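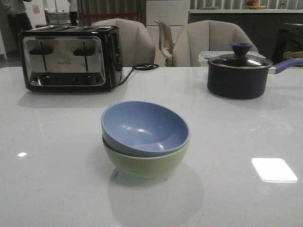

Seturport House Residents
Minutes of the kitchen meeting
June 4, 2026, 7 p.m., second-floor kitchen

Chair: Nizar Daher
Minutes: Ignacio Vallejo
Apologies: Rooms 12 and 15

1. Minutes of the last meeting
Read and agreed. One correction: the shelf given to Room 9 is the lower one by the window, not the upper one. Ignacio has changed the master copy.

2. Shared items
Nizar went through the things that are for everyone's use and are not to be taken to rooms. These are the four-slice toaster, the navy saucepan with the glass lid, the blue bowl, the green bowl and the clear plastic food container. Anything else in the kitchen belongs to a resident and should have a room number on it by the end of the month.

Room 11 asked if the saucepan could be used for dyeing fabric. Agreed that it is for food only.

Room 8 said the lid is often put away in a different cupboard from the pan. Agreed that the lid stays on the pan when it goes back.

3. Toaster
Crumbs were discussed at some length. The tray is to be emptied on Sundays by whoever is on the kitchen list that week. The toaster must be unplugged and cool first. Steel front to be wiped with a damp cloth, no scouring pads.

Room 10 would like the toaster moved to the counter so the table is clear for meals. Room 14 prefers it on the table, as the counter gets crowded when two people are cooking. Vote taken: five for leaving it on the table, three for moving it. It stays on the table. The cord should be kept back from the side where people sit.

4. Table
The white top shows every mark. Residents are asked to wipe it after eating and dry it with a cloth, as it streaks if left. No hot pans straight onto it. Room 8 has two cork mats to give to the kitchen and will bring them down.

5. Chairs
The beige upholstered chairs need cleaning. A quote from Pratadska came to $429 for all the upholstery on this floor, including the lounge. The meeting thought this was too much. Nizar will ask for a price for the kitchen chairs alone. Until then, spills should be dabbed up at once.

Room 9 asked if the cream plastic chair could go back to the laundry room. Agreed that it stays in the kitchen for now.

6. Food left out
Plates of food have been left on the counter overnight. Agreed that food left out after 11 p.m. may be thrown away by anyone who finds it. Containers in the fridge need a name and a date. Those without either go in the trash on Fridays.

7. Kitchen fund
Balance is $51 after dish soap, sponges and trash bags. Contributions stay the same until December. Room 14 still has the receipt for the trash bags and will put it under Ignacio's door.

8. Other business
The drawer next to the stove sticks. Ignacio has reported it to Takar, the building managers, and has had no answer. He will call them again on Monday.

Room 11 asked for a second dish rack. Left for the next meeting.

Meeting closed at 8:10 p.m.

Actions
Nizar: new chair price from Pratadska
Ignacio: call Takar about the drawer, print the new kitchen list
Room 8: cork mats
Room 14: receipt
All residents: room numbers on own items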